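To: wysocka-robotics list
From: Gervásio Vasconcelos
Date: February 14, 2024
Subject: Re: the sim task for the Kerkow round

> Hi all, I went over the task sheet with the new kids and we're
> stuck on the plate. Does the arm get points for touching it, or
> does the black piece have to be standing on it? Also, is Stendham
> still using the old room, or did they switch? My two don't want
> to rewrite everything.

Hey everyone,

Good questions, and sorry for being slow - I've been buried in grading. Same room, same table, same shelves over on the right, so whatever your kids wrote for the Ridau practice should still load. The arm sits on its big white base plate and all the action is at the little white plate further back.

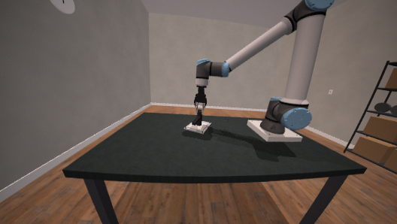 What did change is the scoring. Touching the plate gets you nothing now. The black piece has to be standing on it when the clock runs out, and the fingers have to be open and clear. I know, I know, the sheet says "placed" and leaves it at that! I wrote to Stendham and they're going to fix the wording before the next mailing.

Each team gets 6 runs and the best 2 count. Our longest script so far is 770 lines (hi, you know who you are) and it really doesn't need to be. Most of it is the same wrist move pasted over and over with one number changed. Please have the kids put that in a function before they send it to me, I can't read it at midnight.

Other thing - go slow on the last bit down. The kids love to run the whole path at full speed, and then they spend an hour wondering why the score jumps around from run to run. Use a separate, slower move for the final approach and print the wrist angle every step.
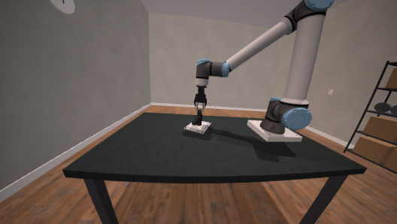
Can teams share code between them? Sharing is fine for practice, but what you hand in for Kerkow has to be your own team's, and the kids should be able to explain it when the judges ask.

If somebody still has the July handout with the joint limits in it, please send it around. My copy has coffee all over page two.

Gervásio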